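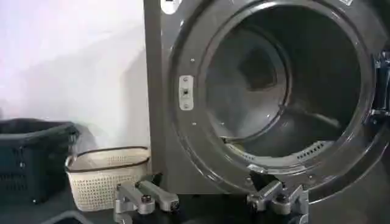 *The Jendis cell at the laundry machine, the right gripper at the lower rim of the drum opening, the left a little lower and farther back.*

July 29, 2019

The laundry cell at Drallemthorpe received its scheduled service today. I maintain this record for persons responsible for similar equipment, and I have kept to the points that required attention.

The Jendis unit had completed 1303 loading cycles, 261 of them after the previous inspection. Finger alignment was examined first. The left gripper closed evenly. The right gripper closed with a slight offset at the tips, and its pivot bolts were tightened in accordance with the Bultier service sheet. The offset did not return in the test closures that followed.

Attention then passed to the approach position. The drum opening on this machine has a thick, curved rim, and a finger that arrives too low will press against the lip before it enters. The stored height was raised by 4 millimeters. The approach speed was left unchanged.

The latch plate on the left of the opening serves as a fixed reference for the arms. Its two screws were checked for tightness, as any movement of the plate would shift every taught position in the program. The positions for the dark green basket and the cream-white basket were taught again.

The cable on the right arm remains in service. Its replacement is due at 1500 cycles, and the part has been ordered.

The next inspection will include the wrist bearings, for which a separate grease is specified. I have not yet received it.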